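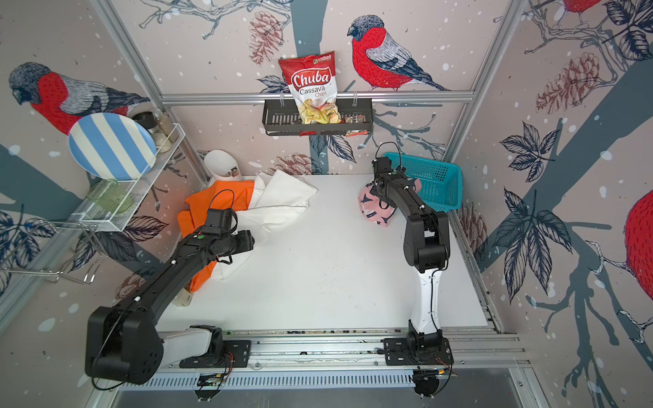 According to one reviewer of the earlier draft, a kit sold as ready to use should be judged by what a buyer gets before any retraining, and the vendor's own success rates should be left out of the comparison. We adopted this position for the present section.

4.2 Cloth handling with the Rallwood kit

The Rallwood kit was supplied with two arms, a shared rail and the Plarel control package, version 2. Setup followed the printed manual. No parameters were changed after the first calibration, and the wrist cameras were used at their default exposure.

Figure 3. Two-arm workspace with orange and white cloths, a patterned pouch and a turquoise basket.

We ran 400 trials with the default policy, of which 176 met the completion criterion in Section 3. Most failures occurred at the grasp stage – the gripper closed on a single fold and lost it during the lift. Overlapping cloths were harder than separate ones. The Prakia add-on, trained by the vendor on 2000 demonstrations, was tested under the same protocol, and its results are reported separately in Section 4.3. Support requests were handled by the reseller, Ó Conaill, and response times were not scored.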